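Planning a Gripper Practice Table at Home: Where the Money Goes

Hand-held grippers are such a fun way into robot learning! You hold the thing, you do the chore yourself, and the arm can come much later (or never, if you find you like the collecting part best). But the shopping list gets away from people fast. I've helped set up three of these tables now, one in my own kitchen, and I keep getting asked what to buy first, so I've put my notes in one spot.

Start with a number you can live with. Ours was $700 for everything except the computer we already had. Write it on the inside of a cupboard door and subtract as you go. Rocío Palacios and I kept ours on a strip of masking tape and it worked better than any spreadsheet.

Buy the gripper parts first, and buy spares of whatever touches things. Finger pads take all the abuse – lids, mug handles, table edges when you misjudge. I order two extra sets with every build. Screws too, in a little jar with a label, with the driver that fits them tied to the jar.

Next comes the table. Please don't buy one until you've tried what you have! A plain top with no busy pattern is lovely to work on, and you want enough depth for a row of things at the back plus clear space up front for your hands. Ours came from a secondhand place called Ayala and needed only one leg tightened.

Then the background. Black fabric is cheap, folds away in a drawer, and hides the shelf of cereal boxes behind it. Get more width than you think. Clips beat tape every time, and you can move them in seconds when the cloth starts to droop. Wrinkles bother some people; a steamer fixes them if you're one. 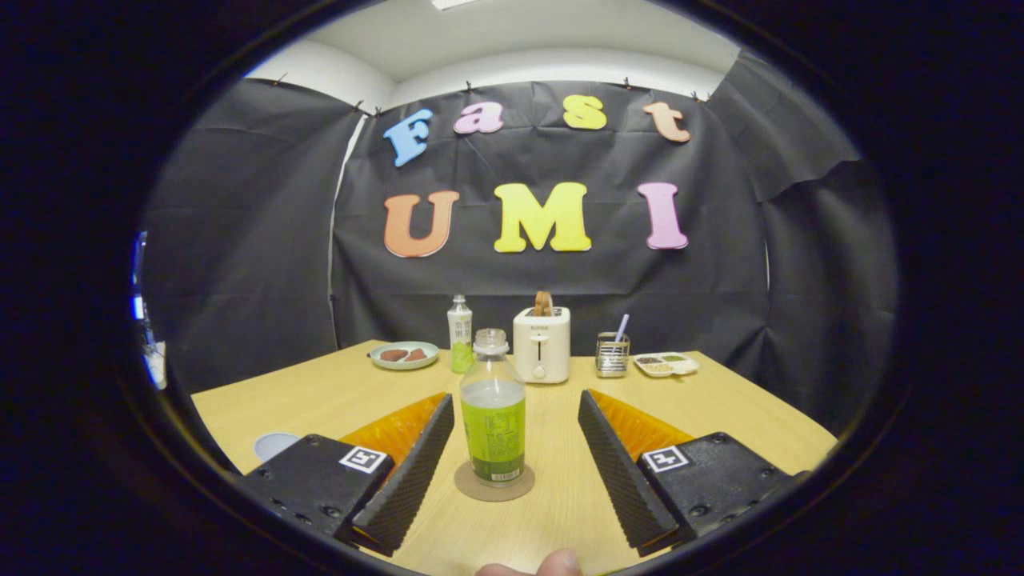
Bottle on a coaster up front, breakfast things behind, and foam letters for a bit of cheer.

For props, raid your own cupboards before you open a shopping tab. Drink bottles are the best starter item I know, and they cost you one lunch. Keep a few, some with the label on and some without, at different fill levels, caps on tight. A round coaster gives the bottle a "home" so you can put it back in the same spot between tries (or move the coaster on purpose when you want variety). Plates, a divided tray and a utensil holder give you plenty to reach around.

Toasters are great too. Thrift stores always have one. Leave it unplugged during practice and shake the crumbs out over the sink before it ever goes near the cloth.

Storage is the item everyone forgets! Uriel Becerra planned for 24 short tries in an evening, had a wonderful time, did it again on Wednesday, and filled his drive before the week was out. Price a second drive at the beginning. If you're aiming for something like 2,000 tries, you'll want a backup as well, so put both in the budget.

Things I'd hold off on:

Fancy lights. Try the ceiling light you have for a week.
Matching dishes. Mixed ones are more useful anyway.
A second gripper, until two-handed chores are truly next on your list.
The arm. Wait until you can say which chore you want it to do, and measure the spot where it would stand.

Leave $6 or so out of every hundred for silly stuff, too. Foam letters, a nicer coaster, good cookies. You'll be standing at this table a lot.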